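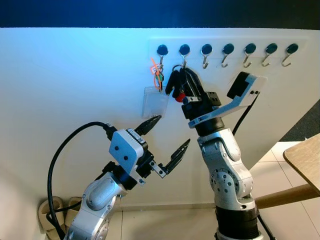

Key rail test, right arm on the second hook.

I've had the Urnico two-arm kit for a good while now, long enough to stop being polite about it, and I still get a little buzz every time I switch it on. A few of you asked for a proper write-up after my last post (the one that was mostly me complaining about cable ties), so I'm going to try to cover what it's like to own and use, with the caveat that I'm a hobbyist with a day job and my idea of a benchmark is whatever was lying around the house.

Keys, it so happens, are a fantastic benchmark. I started with blocks like everybody does, and blocks are fine for a weekend, but they have flat sides and they stay where you put them. A bunch of keys changes shape every time you touch it. It swings, it's shiny, and the bit you want to grab is usually behind the bit you don't. Add a lanyard and you've got a real fight on your hands. I have an orange one with a clear badge holder dangling off it and it has become my nemesis.

So, the kit. You get two arms, two grippers, the wrist sensor and its bracket, power supplies, a controller box, and a bag of screws that I swear refills itself overnight. The arms arrive mostly assembled. Grippers and brackets are up to you. The printed guide says an evening and it took me two, partly because I put one of the wrist collars on the wrong way round and didn't notice until the gripper refused to sit flush. Take a photo of each step before you tighten anything! I learned this the way I learn everything.

The grippers are the best part of the whole package and I'd happily have bought them alone. The fingers are slim and they have serrated inner edges, and that texture does so much work on awkward things like key fobs. I had an older hobby gripper with smooth rubber pads, and it would pinch a fob, hold it for a second, then let it slide out sideways like a bar of soap. With these I can close on a lump of fobs just under the hook and the lump stays put while I think about what to do next. You can set the closing force in the software and there's a real difference between low and medium. I've never needed high. I tried it once on a tennis ball and then put it back to medium.

Unhooking is where it gets interesting. My hooks curve down into a J at the tip, so pulling straight out just yanks on the rail. The keys have to go up a bit, then toward you, then down, and the up-a-bit part is tiny. Lift too little and the ring catches on the tip. Too much and you've bumped the knob above. Doing it by teleoperation, with me on the leader handles, I can get the black set off cleanly on most tries now. I'm still bad at putting them back. Getting a ring that's turned sideways onto a hook needs a twist of the wrist that I can do with my own hand without thinking and cannot for the life of me do through a robot.

Having two arms helps more than I expected. I bought the pair because the price difference wasn't huge and I figured I'd mostly use one, but for anything dangly the second arm can hold the neighbor out of the way. The lanyard loves to snag whatever is hanging beside it. Park the left gripper near the badge holder, fingers open, and you're ready to catch it if it starts coming along for the ride.

On to the recording side. My saved sessions add up to 1,386 attempts, a number I only know because the software puts it on the start screen in big friendly digits. About half of those are rubbish. Nizar Yammine, who writes the Skelgate blog and has had the same kit longer than I have, told me to throw out the bad ones before training anything, and I ignored him, and then I spent most of March wondering why my policy liked to hover near a hook and tremble. I cleaned the set down to 600 and retrained and it was so much better! It reaches, it commits, it closes. It doesn't always get the right thing, but it goes for it with confidence and I find that very endearing.

Things I don't love:

The cables. The thick one at the gripper wants a big loop or it tugs at the housing when the wrist turns, and a big loop sweeps through all the space you were hoping to use. I've tried clips and I've tried a sleeve. For now I just leave the loop.

The sensor bracket is angled, and the angle is fixed. For tabletop work it's great. For something on a wall I'd like it tipped a few degrees more, and Ruba Salameh on the owners' forum has posted a printable wedge that I keep meaning to try.

Calibration drifts a little after a long session. Rerunning it only takes a couple of minutes, but the software never suggests it, so you find out when you miss a hook you hit ten times in a row before lunch.

Support has been good. I wrote in with a question about the collar screws, got an answer from Grigoris Alexiou the same afternoon, and he included a drawing. I paid full price for mine, in case anyone is wondering, and I don't get anything if you buy one.

Would I get it again? Yes, and I'd get both arms again too. If you only want to stack things on a desk there are cheaper kits that will do it. If you want to try the fiddly household stuff, the grippers are worth the money.

Next up is moving the orange lanyard from the first hook to the far end of the rail without touching anything in between. I've managed it once on the leader handles and I wasn't recording.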